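Flaltodia Quilters Board > Washing and Care > Red bleeding into white, what works for you?

nusellnine
Posted July 2021
Okay, I finally pieced my first full-size top and I am so in love with it! It's all reds and whites, mostly novelty prints from my stash plus a couple of yards of Noonan red that I've been saving forever. Now I'm scared to wash it. Did you all prewash? Color catchers? Cold water and a prayer? Tell me everything, I have 11 tabs open and they all disagree.

patchypam
Congratulations!! Reds are the best and don't let anybody scare you off them. I prewash every red I own, in the sink, until the water runs clear. Sometimes that takes an afternoon. Then I dry it, press it and cut. I've done 13 red and white quilts this way and only one went pink, and that was a backing I forgot.

Since yours is already pieced, use cold water, lots of it, and three or four color catchers. Get it out of the machine the minute it stops.

bobbinbox
I'm going to disagree with the cold water part (with love, Pam). Cold water doesn't carry loose dye away very well, it just lets it sit in the folds. I go hot for the first wash with plenty of detergent, in the biggest machine at the laundromat. The dye comes out and stays out in the water. I know how scary that sounds, but I've rescued two quilts like that!

Bear prints on this one, red squares next to white the whole way up the bed, so you can see why I care so much about this:
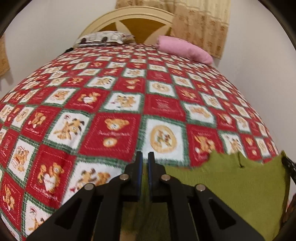 patchypam says she'd still never put hot water on a 100 percent cotton top that hasn't been washed before, on account of the shrinking. You get that crinkly look whether you want it or not, and if your batting shrinks at a different rate you'll see puckers along every seam.

bobbinbox
Fair! I love the crinkle though. If you want it flat, then yes, hot is not your friend.

arkia_and_thread
Can I put in a word for testing first? Snip a scrap of the red, lay it wet on a scrap of the white and leave it for 30 minutes. If there's no pink, relax and wash it however you like. If there is pink, follow Bobbin. I was a cold water person until April and the scrap test changed my mind.

nusellnine
You are all wonderful. I do have scraps! Testing tonight, both ways, one in cold and one in hot. Does it matter if I quilt it first or wash the top by itself?

patchypam
Quilt it first!!! Please! A loose top will fray like crazy and you'll be picking threads out until Christmas.

bobbinbox
On that one Pam and I agree completely. Quilt it, bind it, then wash.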